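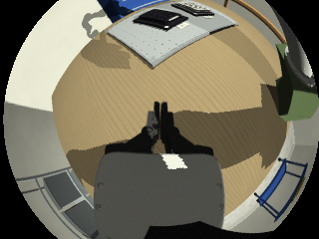
¿Por qué suena la alarma en una fábrica?

Imagina una fábrica grande donde trabajan 487 personas. Un día, a las diez de la mañana, suena una sirena muy fuerte. Todos dejan sus herramientas y caminan hacia la salida. ¿Hay fuego? No. Es un simulacro, o sea, un ensayo de emergencia.

En la fábrica de Lenby, que hace piezas para bicicletas, el simulacro se hace dos veces al año. La empresa quiere que cada persona conozca su camino, también si hay humo o si se va la luz.

¿Qué se hace primero?

Cuando suena la sirena, se para el trabajo. No se vuelve a buscar el abrigo ni el bocadillo – ¡aunque sea muy rico! Se camina rápido, pero sin correr, y nunca se usa el ascensor.

¿Adónde van todos?

Van al punto de encuentro. Es un lugar fuera del edificio, marcado con un cartel verde. En Lenby está a 200 metros de la puerta, al lado de los árboles. Allí una persona de cada equipo lee una lista de nombres. Si falta alguien, avisa a los bomberos.

¿Y las señales?

Las verdes muestran la salida. Las rojas indican dónde está el extintor. Las amarillas dicen «cuidado».

En tu colegio también hay simulacros. La próxima vez, busca las señales verdes del pasillo y mira adónde te llevan.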